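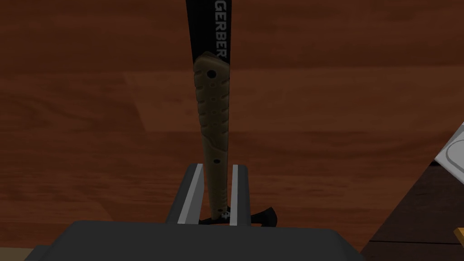
Prullier Honing Oil and Two-Sided Bench Stone

Sold together, in stock at our Brorville shop and ready to ship

If you have ever pushed a dull knife through a ripe tomato and ended up with soup on the cutting board, you already know why we keep this set by the front counter. It's the one we reach for ourselves, and it's the one we hand to people who come in a little embarrassed and say they have never sharpened anything in their lives. Please don't be embarrassed! Most of us learned late, and most of us learned on a stone a lot like this one.

The stone has two faces. The coarse side is 400 grit and does the real work on an edge that has gone round or picked up a small nick. The fine side is 3000 grit, and that's where the edge gets smooth enough to slide through paper without snagging. There is a big jump between the two, and people do ask us about it. For kitchen knives, pocket knives and camp knives it works out very nicely, as long as you give the coarse side a few light strokes at the end before you flip it over. If you sharpen straight razors or fancy woodworking chisels, you will probably want something in the middle as well, and we have the Doltness stones for that.

The oil is thin and clear with hardly any smell. A few drops will do, spread with a fingertip until the face of the stone looks shiny. When it turns gray and muddy, wipe it off with a rag and put down a few more. Please don't use cooking oil in its place - it gets gummy, and then you'll be scrubbing your stone with dish soap on a Thursday night when you could be doing almost anything else.

Getting started

Set the stone on the rubber base, coarse side up. Lay the blade flat, then lift the spine until you feel the edge settle against the stone. Push forward as if you were shaving a thin slice off the top. Do the same number of strokes on each side and go slowly. Speed comes by itself after a while, and if it never comes, the knife won't mind.

Fikri Setiawan teaches our free sharpening hour every March, and he likes to color the edge with a black marker before he begins. Wherever the ink rubs off, that's where you're touching the stone. It's a simple trick and it has saved many of us a lot of guessing.

What comes in the box

One two-sided bench stone
One rubber base
One bottle of honing oil, 70 ml
One cotton wiping cloth
A folded instruction sheet

Good to know

Once a stone has been used with oil, stay with oil. Keep it in a drawer or a box so dust doesn't settle on the face. Serrated blades need a tapered rod, and the Kwok rod fits most of them. Knives are not included with this set.

Refill bottles of the oil are 13 dollars each. Orders placed before noon go out the same day, and local customers are always welcome to come by, bring a dull knife along and try the stone at the counter before buying.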